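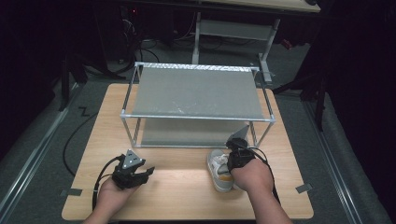
Figure 2. The shoe task at the workshop bench: two hand-held grippers, the fabric shelf, and a sneaker held in the right gripper.

3.2 Bench and hand-held grippers

All demonstrations were recorded in the shared workshop at Nellutia, on the setup in Figure 2. The bench is a small wooden table with a rounded front edge. The shelf on it is a light household unit with a metal tube frame, plastic corner connectors and two gray fabric panels. We chose it over a rigid shelf for the shoe task. The fabric gives a little when a shoe is set down, and a policy that presses too hard on it is easy to spot in the recordings.

Each operator works with one gripper per hand. Both were built in the workshop by the second author from the Grorken drawings, with two changes. The first is a larger marker plate, tilted so that it stays in view of the head camera when the wrist turns inward. In our first version the plate was flat, and tracking dropped out almost every time the operator reached under the upper shelf. The second is a cable exit at the back of the body. The cables hang off the bench, and operators are asked to keep them clear of the shelf legs before each take. We tried a wireless version in August and went back to cables after repeated gaps in the finger signal.

The front corners of the table carry short strips of gray tape. Between sessions the bench is used for other work, and the strips are what we use to put the camera view back where it was. Dufour checks them against a saved view at the start of each session. The shelf has no marks of its own and its position is allowed to vary slightly from day to day.

3.3 Shoe task

The operator picks up a sneaker from the tabletop and places it on one of the two fabric panels. The shoe may start on its sole or on its side. Starts on the side are harder, as the gripper has to take hold of the upper and turn the shoe before it can be placed. Either hand may do the lifting. The other hand may steady the shoe or stay out of the way, and we gave no instruction on this point. Penner tends to use both hands for the lower panel, where the space under the upper one is tight. Dufour mostly uses one.

We recorded 2941 takes in total. A take was dropped if the marker plate of the working hand was lost for more than 50 consecutive frames, or if the shoe left the table. Takes in which the operator missed a grasp and tried again were kept. An early policy trained without them would close on air next to the shoe and then carry on to the shelf as if it were holding something.

For evaluation we held out 80 starting positions, split evenly between sole and side. The robot arms were mounted at the same bench after recording was finished, with the fingers moved over from the hand-held bodies so that the contact surfaces did not change. Fitting them took one evening, most of it spent on the left adapter plate, which had been drilled from the wrong face and had to be made again.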